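4.2 Setting up a programme watch list

A watch list flags broadcast transcripts that mention a topic your group follows, such as abortion, euthanasia or school policy. You need an editor account on Prasow before you start.

1. Open Lists and select New.
2. Type a name for the list. Names may be up to 100 characters long.
3. Add at least 2 search terms. Put phrases in double quotation marks.
4. Under Sources, tick the channels to be searched.
5. Set Context to 6 lines, so that each match shows the dialogue before and after the term.
6. Select Save, then Run now.

Note: The first run searches the back catalogue and may take several hours. Later runs cover new transcripts only.

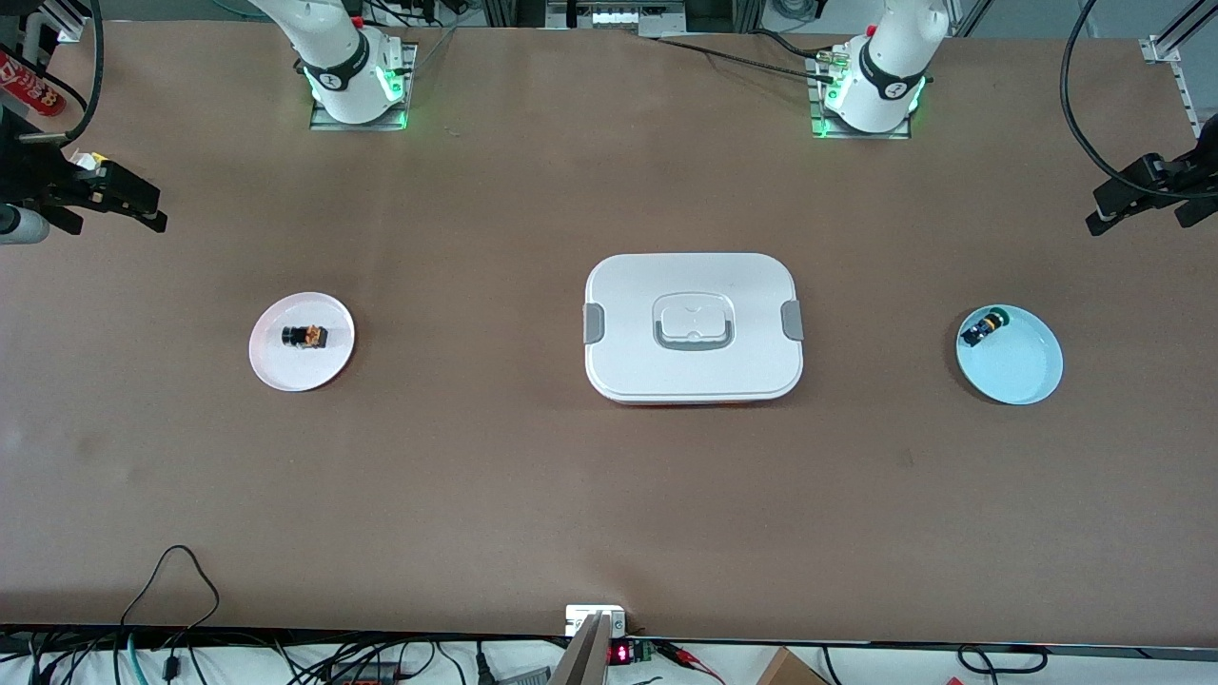 Matches are listed by programme, newest first. Each one must be given a tone – serious, comic or neutral – before it can be used in a report. Prasow does not assign tone itself. If two editors disagree, the match is held under Disputed until a list owner settles it.

Caution: Deleting a list also deletes its tone marks. Export the list first (see page 116).

Note: Subtitles supplied by Vasylenko carry no speaker names. Do not attribute a line to an actor or guest without checking the recording.

To change the owner of a list, write to Delia Domínguez at the Ascombe office.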